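Redomano Savings
Home > Saving > Certificates > Nesis Ladder

Nesis Ladder
Five certificates in one account, maturing a year apart

Rates and terms effective 30 September 2020

The Nesis Ladder is a set of certificates of deposit that come due one after another, so some of your money is always close to getting out and the rest is locked away where you can't be clever with it. You open it once. After that it mostly runs itself, and most of our correspondence with you will be a yearly letter with the word "maturity" in it.

If you came to this page hoping for excitement, we also offer a checking account.

How it works

A certificate of deposit pays a fixed rate for a fixed term. In return you agree to leave the money alone. Long terms have usually paid more than short ones, although anybody who has watched rates for a while knows that "usually" has been asked to carry a lot.

The trouble with one long certificate is that you will need the money in month seven. The trouble with one short certificate is that it pays like one short certificate. A ladder splits your deposit across several terms. When you open a Nesis Ladder, your deposit is divided equally into five rungs: one year, two years, three years, four years and five years. When the one-year rung matures, we roll it into a new five-year certificate at whatever we're paying that day. The next year the old two-year rung comes due and gets the same treatment. By the end of the fifth year every rung you hold is a five-year certificate, and one of them matures every year.

You can do this by hand with separate certificates at any bank, and a certain kind of person enjoys it. Malathi Kurian, our head of deposits, kept her own ladder on an index card for years before we built this one, and she maintains that the card was better. The card did not send reminders.

Who it suits

People with a lump of cash and no particular date in mind. People who sold a house and are between ideas. Retirees who want a known sum to turn up every year. Parents of children who will be expensive later than they are now.

Who it doesn't

Anyone without an emergency fund. Please fill the regular Redomano savings account first. It pays less, and you can get at it on a Sunday night when the water heater goes.

Anyone who expects to spend all of it within a year. Buy a single one-year certificate and save yourself a page of disclosures.

Anyone carrying a credit card balance. No certificate we have ever sold pays more than a card charges, and we would be embarrassed to sell you one under the circumstances. Indira Varghese at the front desk has talked several people out of a Ladder for this reason, and she still got a holiday bonus.

Account details

Minimum to open: $50 per rung
Number of rungs: 5
Maximum: none, but we'll want to call you
Monthly fee: none
Paper statements: $2 per statement, free if you read them online
Interest: compounded daily, credited monthly
Rate type: fixed on each rung for the length of its term
Additions: at maturity only
Ownership: individual, joint, custodial or trust
Beneficiaries: as many as you can stay on speaking terms with

Rates are set separately for each term and are posted on the rate sheet, which is updated on weekday mornings. We don't print them on this page, having learned what happens when two pages disagree. The rate on the sheet on the day your deposit clears is the one you get.

Getting money out

Each rung has a ten-day window that opens on its maturity date. During the window you can take the whole rung, take part of it, add to it, or move it to a different term. Do nothing and it rolls over into a new five-year certificate. We send a letter and an email a month ahead. The email comes from an address that ends in our own name and never asks for your password, so if yours does, forward it to us and delete it.

Interest doesn't have to wait. You can have it paid each month to any checking or savings account, here or elsewhere, or leave it to compound. Switching between the two takes one form and can be done whenever you like.

Taking principal out before maturity costs you interest. For the one-year rung the charge is three months of interest on the amount withdrawn. For everything longer, it's six months. If the rung hasn't earned that much yet, the difference comes out of the principal, and you can get back less than you put in. We'd like you to read that sentence again before signing.

Breaking one rung leaves the others alone. This is the chief practical argument for a ladder over one big certificate, and it tends to be appreciated most by people who have just bought a transmission.

The early withdrawal charge is waived on the death of an owner or if a court finds an owner legally incompetent. Regret does not qualify. Neither does a tip from your brother-in-law.

A small worked case

Say you deposit $830. Each rung gets $166. After the first year, the one-year rung comes due with whatever interest it has picked up, and you decide whether to spend it or send it to the far end of the ladder. The remaining $664 carries on undisturbed at the rates you were given on day one, whatever has happened since. If rates have gone up, you have one rung ready to take advantage and four to grumble about. If rates have gone down, you have four to feel smug about. Either way you'll be partly right, which beats the record of most forecasts we subscribe to.

Splits that don't divide evenly are rounded to the cent, and the leftover pennies go into the one-year rung.

Compared with our other certificates

Single Certificate. One term, one rate, one maturity date. Choose it if you know exactly when you need the money, such as for a tuition bill or a balloon payment.

Unnithan Step Certificate. A three-year certificate that lets you raise your rate once if ours goes up. It starts lower to pay for the privilege. People tend to use the step too early, then telephone.

Flamex Certificate. No longer sold. It was a flexible-term product that let customers pick any number of days they wanted, and they picked some strange ones. Existing Flamex balances can be moved into a Nesis Ladder at maturity with no charge and no new paperwork beyond one signature.

What people save for

We ask at account opening, mostly to be sociable, and you can decline to say. The answers run to roofs, dental work, a second attempt at a wedding, and a good many bathrooms. Some people line up the yearly rung with December, when the money goes to gifts and houseguests and other things that were supposed to cost less.
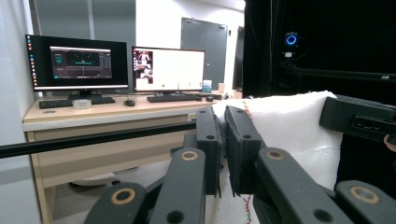 White towel on a rail, with red and green thread along its lower left edge.

You can choose the month your rungs mature when you open the account. We do this by adjusting the first term by up to eleven months, and you're paid the posted one-year rate for all of it. The choice can't be changed later without rebuilding the ladder, so think about when you're normally short of cash and pick the month before.

Opening one

Online takes about as long as reading this page. You'll need a government ID, your Social Security number, and the routing and account numbers for wherever the money is coming from. Transfers from another bank are held until they clear, and your rate is set then.

In person, bring the ID and a check. Trust accounts have to be opened in person, with the first and last pages of the trust document and the page naming the trustees. Please don't bring the whole trust. Rekha Acharya handles these, and she will read whatever you put in front of her.

Questions we get

Can I skip a rung? No. A customer named Hyun-seo Tak once made a strong written case for a ladder with no four-year rung. We read it with interest, and the answer is still no.

Can I have two Ladders? Yes. Some people keep one maturing in spring and one in fall. Each has to meet the minimum by itself.

Is the interest taxable? Yes, in the year it's credited, even if you leave it in the account. We send a form in January. What you do with the form is between you and your tax preparer.

Can I borrow against it? Yes, up to 90 percent of the balance, at a rate tied to the rung you pledge. Ask for Müzeyyen Uysal in lending. She'll first want to know whether breaking the rung would be cheaper, and for a small sum late in the term it sometimes is.

What if rates go negative? Your existing rungs keep their rates until they mature. After that we'd all have larger things to discuss.

Do you offer a bonus for new customers? There was a tote bag. There are no more tote bags.

Fine print, in the regular size

Fixed rates apply to each certificate for its stated term. A penalty may be imposed for early withdrawal and may reduce principal. Fees could reduce earnings. The Nesis Ladder is offered to residents of states where we're licensed to take deposits. Terms for new certificates, including rollovers, are those in effect on the date of issue. Nothing on this page is tax or investment advice, and the remarks about your brother-in-law are general in nature.

Open a Nesis Ladder
See today's rate sheet
Request a callback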